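Tote bin

A tote bin (also parts bin, stock bin or, in older catalogs, tote pan) is an open-topped container used to hold loose parts, offcuts and short lengths of stock in workshops, warehouses and stores. Most are rectangular, with plain walls and a flat floor. Metal and plastic versions are both common, and the word "tote" is applied so loosely by sellers that it says little about size, strength or material.

Claims about origin

Trade histories often credit one maker or another with inventing the metal tote. None of these accounts is convincing. Open boxes for loose parts are far older than any firm that sells them, and the catalogs usually cited show only that a product was on sale, which is a different matter from being first. The Gruvesik pan, sometimes called the original, differs from its rivals mainly in the shape of its rim.

Materials and wear

Bare or gray-finished metal is chosen where parts have hard edges. Sellers describe such bins as maintenance-free, a claim that should be read with care. Floors scuff quickly, and a coating, where there is one, tends to go first in the spots where parts are dropped or dragged. Scuffing alone seldom affects use. Dents in the floor matter more, as small parts settle in them and get missed when the bin is emptied.

Arrangement of contents

Long parts can be laid in rows or simply tipped in. Bars that have been tipped in come to rest at different angles, often touching or overlapping, and a bin that looks nearly empty may still be awkward to pick from. Color is often used to tell stock apart, although there is no agreed code. Red may mean one thing in one shop and something else in the next.

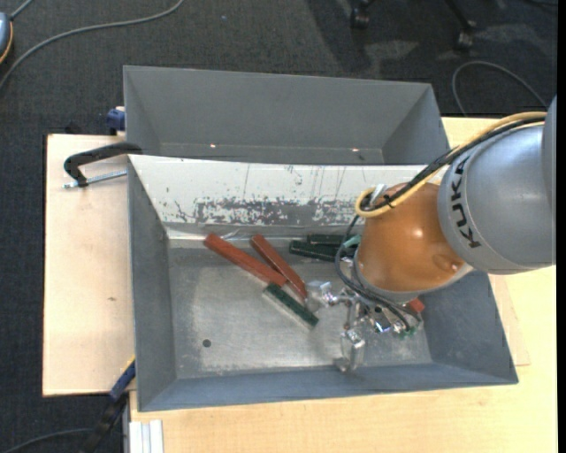 Red and dark green bars lying at various angles in a gray metal bin, with a second bin behind.

The Conneely method, which calls for all long stock to lie parallel to the longer wall, is widely repeated in storage guides. Its supporters say it shortens picking time. The figure most often quoted comes from a Kistum sales leaflet that gives no details of the bins, the parts or the people doing the picking, and it has not been backed up elsewhere. A later comparison at the Golen depot used only 3 bins over 2 shifts and is too small to settle anything.

Sizes and capacity

There is no single standard size. Load ratings printed in catalogs generally assume an even load on a flat surface, and may not hold for a few heavy bars resting against one wall. Ratings for stacked bins are less dependable still, and some sellers do not say whether the figure applies to one bin or to the whole stack.

See also: Pallet box; Shelf bin; Bar stock; Workbench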